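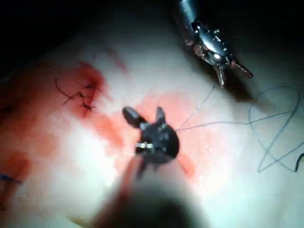

About Lastby

Lastby is a small local news site that covers town government in Varkach, and we love this stuff! Zoning appeals, sewer bonds, the long argument over who plows Angelovski Street - if it's on an agenda, we want to be in the room for it.

The site was started by Aino Lappalainen, who went to her first council meeting to complain about a bus stop and stayed until the very end of the night. She wrote up what she'd heard and emailed it to her neighbors. The neighbors forwarded it, people wrote back with questions (so many questions!), and by the next meeting she had a proper notebook and a seat near the outlet.

These days there are 15 of us. Most write part time, a couple of us edit, and one person mostly requests records and reads them on the train. We cover the town council, the school board, the planning board and the water district, plus the county when it does something that lands on Varkach.

What we publish

Every council meeting gets a full write-up, usually by the next afternoon. We list each vote by name, and we link to the packet so you can read the same pages the members had in front of them. Public comment gets its own section, because some of the best ideas in town come from a person at a microphone with two minutes left on the clock.

Before each November election we send the same 55 questions to everyone on the local ballot and print the answers in full, typos and all. It's a lot of reading. People tell us they take it into the voting booth, and we can't think of anything nicer to hear.

Then there's Flukedow, our weekly newsletter. It has the coming week's meetings, a short explainer (recent ones covered tax abatements and how a road gets its name), and something from the archive. Varkach has council minutes going back to 1879, and Aino has read almost all of them. Ask her about the hitching post ordinance if you have an hour to spare.

How we work

We don't endorse candidates. Our writers don't cover boards their relatives sit on. When we get something wrong we fix it at the top of the story and say what changed - please do write in if you spot a mistake.

Reading Lastby is free. Readers chip in what they like, and the names of everyone who gives are on our supporters page.

Come say hello! We sit in the second row on the left at council meetings, and there's usually a spare chair.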